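Drultedetti table-setting pack, review notes

README for the sample data that comes with the Drultedetti arm kit. We had it on trial from Burkier and wrote this before deciding whether to pay for the full set.

The sample has 560 episodes. The sales sheet says 1,166, and we have asked where the others are. Wrist views only, 3 per episode folder.

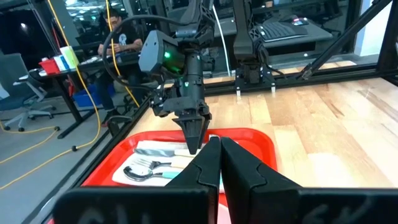
Wrist view, left gripper: cutlery on a napkin, red tray.

Labels are thin. "Success" is a yes/no field with no written rule behind it, and 70 episodes leave it blank. Treat any success rate quoted from this pack with caution.

Loader: use the Paiva script. The Gotley one drops the last file in each folder.

Licence: trial use only. Do not pass on.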